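Pateo visit, notes typed up on the train

Two halves to this. The morning was the Pateo building itself, the afternoon was the small firms they've taken in. Doing them in the order I saw them, more or less.

Got there early, wrong entrance, sent round the back past the bins. Badge, coffee, a biscuit. Then straight into a room for the welcome talk. Pateo is a start-up centre for medical devices, three floors, used to be a printing works. They take in 8 firms a year and give each one a bench, a bit of money and somebody who knows how approvals work. That last bit is what the firms all talk about. Most had never filled in a regulatory form before they came. One founder told me she'd have given up the desk and the money and kept the paperwork help.

Ground floor is workshop. Two long rows of benches, decent light, a moulding machine that was off the whole time I was there (waiting for a part). First floor is offices and the clean room, which we looked at through the window. Second floor is where the pitches happen, and lunch.

Pitches were five minutes each with questions. Strict on time, they ring a little bell. Cornlow went first. Infusion pump for children's wards, smaller than the usual sort, clips to the side of a cot. Good clear talk. A nurse in the second row asked what happens when a toddler pulls the line and the answer was a bit thin. They've had it on a ward in one hospital so far and want two more by July.

Next was Nosden, hearing tests for newborns. I liked this one most. The trouble they describe is familar to anyone who has worked in a maternity unit: baby won't settle, room is noisy, test fails, family sent home with a letter and a worry. Their probe is meant to cope with the noise. They showed results from 1,592 babies, and said which of the tests had gone wrong and why, which not everyone does. Price still not fixed. Someone pushed them on that twice.

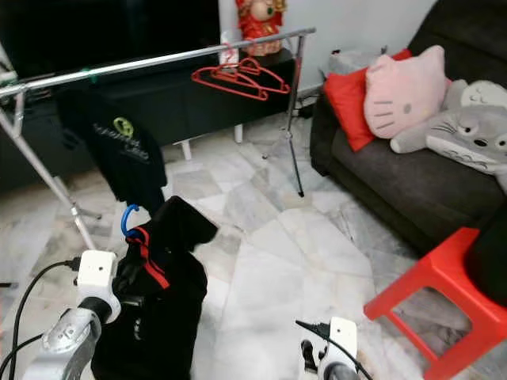
Krajčí, 12/12/20

Separate stop, a shorter day. Pateo has a second site out here and asked if a few of us wanted to see it. Saturday, so quieter. Bus from the station, then ten minutes on foot uphill with a bag that was too heavy.

Much smaller than the main place. One corridor, a kitchen, a meeting room with 40 chairs in it stacked along the wall and us sat well apart at the far end with the windows open. Coats on. Nobody minded much.

The talk was on money, mostly. How long a device firm lasts between the first grant and the first sale. Longer than people think when they start. The speaker had run 3 firms, two of them closed, and was very plain about it. Main points I wrote down:

Ask the hospital buyer what they pay now before you design anything.
Children's devices sell in small numbers so plan for small numbers.
Don't hire a sales person before approval.
Keep the trial paperwork in one place from day one. (Said this three times.)

Long discussion after on children's sizes. Adult kit gets cut down and passed off as a paediatric version and the staff end up taping things on. Everyone in the room had a story. Best was the breathing mask that only fitted once they'd put it on upside down.

Left before the last session to catch the bus, so can't say anything about the panel on insurance. Was told the slides will be sent round. Not had them yet.

Things to chase: Nosden for the full results table, Cornlow for the name of the ward they're on. Also need to find out if Pateo will open aplications early next time, I got two different answers. Sandwiches were good at the first site. Bring your own at the second.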